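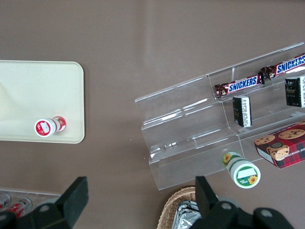

4. Display Fixtures and Item Placement

4.1 Fixture types

The shops in our sample used three kinds of countertop fixture: flat trays, wire racks, and tiered stands. Most counters had more than one kind. Flat trays were the oldest and the least expensive, and owners tended to use them for goods that did not stand up well or that came in odd shapes. Wire racks were usually supplied by a distributor and came with a header card. Tiered stands were bought by the owners themselves, mostly from the same restaurant supply dealer in Prollmont.

Figure 4 has a tray and a tiered stand together on one surface. The stand is clear acrylic and holds wrapped candy bars on its upper shelf; the tray is cream colored, with rounded corners, and has a small bottle in it.

Figure 4. Flat tray with a small red-and-white bottle (left) and clear tiered stand with Snickers bars (right).

We coded each fixture by type, by distance from the register, and by which side of the register it stood on. Distance was measured from the near edge of the fixture to the middle of the card reader. In shops with two registers we used the one that was open for more hours of the week. Fixtures hung from the front of the counter, below the surface, were left out of the analysis. They were hard to measure in the same way, and in several shops they were blocked by newspapers for part of the day.

4.2 Where owners put things

Owners gave practical accounts of placement. The most common was theft. Small items with a high price for their size were kept on the cashier's side, even when the owner believed they would sell better on the other side. The second was cleaning. Counters are wiped several times a day, and anything that has to be lifted to wipe under it tends to drift toward the wall. Several owners said they had moved a stand for cleaning and simply left it where it ended up.

The owner of a shop near the Rundeveck bus station described the process this way: "I put it where my elbow doesn't hit it. Then a customer asks for something, I turn around, and my elbow hits it. So I move it again." She had moved the same stand four times in the month before the interview.

Few owners spoke about eye level, which has a large place in the literature on supermarket shelving. On a counter the range of heights is small, and a standing adult looks down on every tier. We think the more useful measure is reach. An item on an upper, rearward tier takes a longer reach than one on the lowest tier, and a customer holding a phone or a coffee may not make it. The coding scheme records tier as front, middle, or back for this reason.

4.3 Receipts

Each shop kept duplicate receipts for 28 days. After removing refunds, lottery sales, and receipts with no readable item line, we had 1023 transactions that included at least one counter item. This is a small set, and it is uneven. The Hsu grocery alone supplied around 100 of them, and two shops supplied fewer than ten each. Results by shop are given in the appendix and should be read with care.

Items on the front tier were bought together with a second counter item more often than items on the back tier. The difference held in the morning hours and was weak after 3 p.m. We do not have a full account of this. Morning customers were more often regulars, by the owners' own report, and regulars may look at the counter less than they did when they first came in. Afternoon trade included many schoolchildren, who bought single items and paid in coins.

Trays showed no clear pattern by distance. They held such different goods from one shop to the next that we are not sure the category means much. A tray of loose lighters and a tray of sample-size hand cream were coded alike. A later version of the scheme should separate trays by contents, and should note whether the tray is shared by unrelated items.

4.4 Refilling

Cashiers refilled fixtures when they looked thin, and what counted as thin varied. At one shop the front tier was topped up after every few sales. At another it was filled on Monday and left until it was bare. Partly empty fixtures are therefore normal in our records, and we made no attempt to correct for them. Receipts cannot tell us whether a customer passed over an item or never had the chance to buy it.

Interviews were coded by Chiharu Sasaki and Arlo Delacroix. They disagreed on 35 passages, most of them about whether a remark on cleaning was also a remark on placement. These were settled by discussion. The remaining question, how owners learn from one another about fixtures, is taken up in Section 5.

Related items
Counter Space and Rent in Small Urban Grocers
How Distributors Supply Racks: A Survey of Three Towns
Reach and Grip in Everyday Shopping
Reading Paper Receipts: Notes on Method

Comments (3)

Katherine Escobar
My parents ran a corner shop for years and the part on cleaning is right. The gum rack ended up behind the plant and stayed there.

Yung-ching Tsang
Was weather recorded? Our sales of anything chocolate drop hard in hot weeks, and 28 days is short enough for that to matter.

Katherine Sánchez
I would like to see the appendix table with the two smallest shops taken out. Is the tier coding sheet available anywhere?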